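Aurelia Riedl has been putting things away for most of her life, she tells me, and she laughs as she says it, the way people do when they've been asked about it a good many times before. Her exercise room in Garnia has plain white walls, a wood floor and more in it than you'd think would fit.

"I started with the mats," she says. "The pink foam ones fit together like a puzzle, and the gray ones you just roll up. Then a friend gave me a folding table, a red one, and I thought, well, that can lean on the wall."
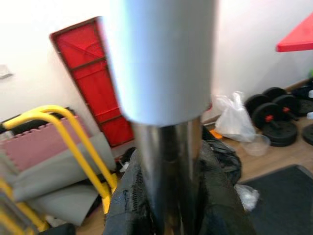 She took the room over in March, with 500 dollars set aside and a long list (she still has the list!). The weight bench came first, black with a bit of red trim, and then the yellow dip bars, which she is very fond of.
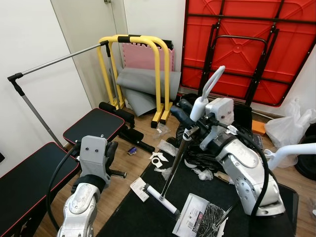 "Eleni Zupan, my neighbor, comes over and we do 2 rounds of everything," she says. "Then we talk for an hour, so I suppose it evens out."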